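The Quiet Pleasure of Stirring

December 2021

I have become a little obsessed with stirring my coffee. I drink it black, so for years I never bothered, and then a barista at Callell handed me a cup with a spoon standing in it and told me to go around a few times before the first sip. What a difference! The brew evens out, the top cools a touch, and the smell comes up to meet you.
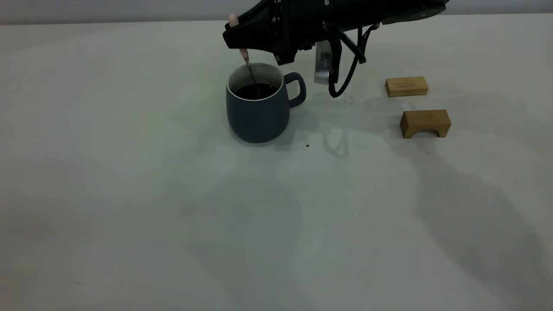 At home I went a bit overboard. I made the same 244 ml cup every morning through a whole bag of Oravec beans, and settled on six slow turns, all in one direction. Fast stirring just splashes — and the clink of metal on glaze gets old before breakfast.

The mug matters more than I expected, too. I love a dark one with a matte outside and a pale lining, the kind Niser sells in its little shop by the ferry landing. Rounded sides keep the coffee moving nicely, and the handle should have room for a real finger. Leave some space below the rim or you'll be wiping the table (I speak from experience). 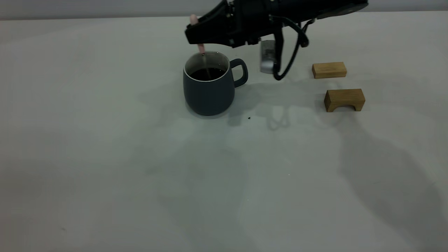 Does it matter what you stir with?
A little. A thin shaft moves through the coffee with less fuss than a deep soup spoon, and a handle that doesn't conduct heat is kinder to your fingers. Length counts most, as a short spoon slides under and has to be fished out.

Then comes my favorite part, the wait. I take the spoon out, lay it on a saucer and give the cup four minutes. The Travwood roast, which I found sharp when piping hot, turns almost chocolatey by then.

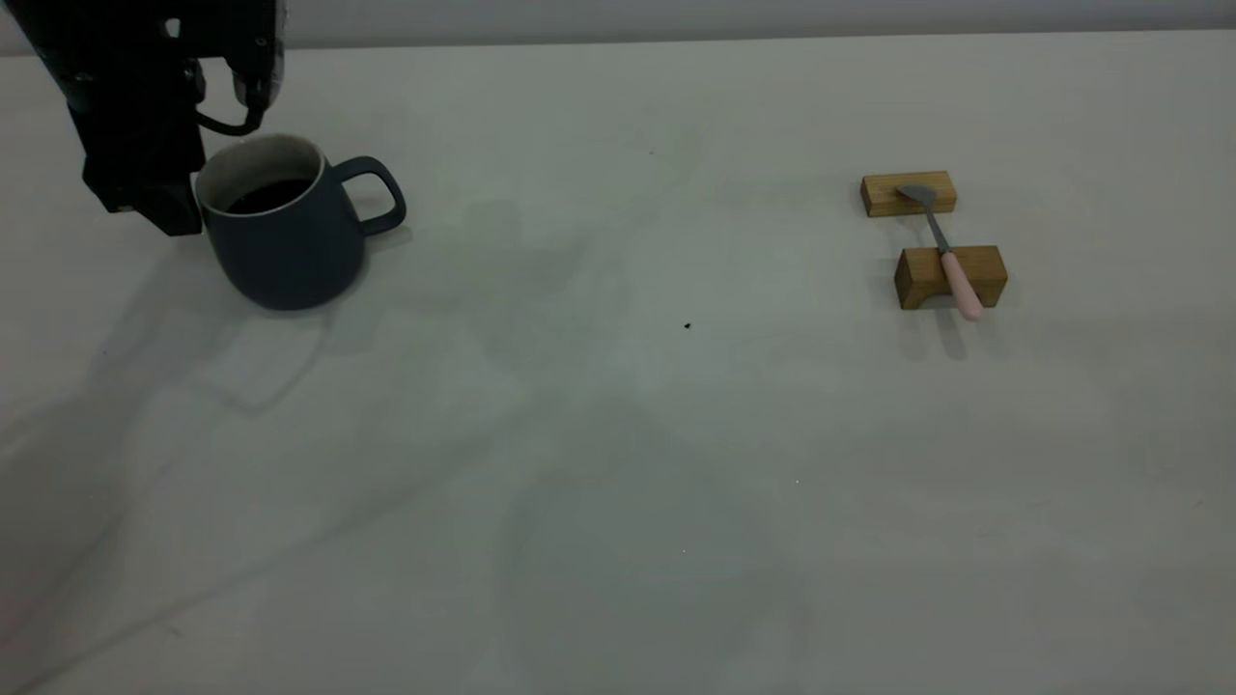
Black coffee in a slate-blue mug, with small wooden blocks across the table.

Come January I want to try all of this with tea.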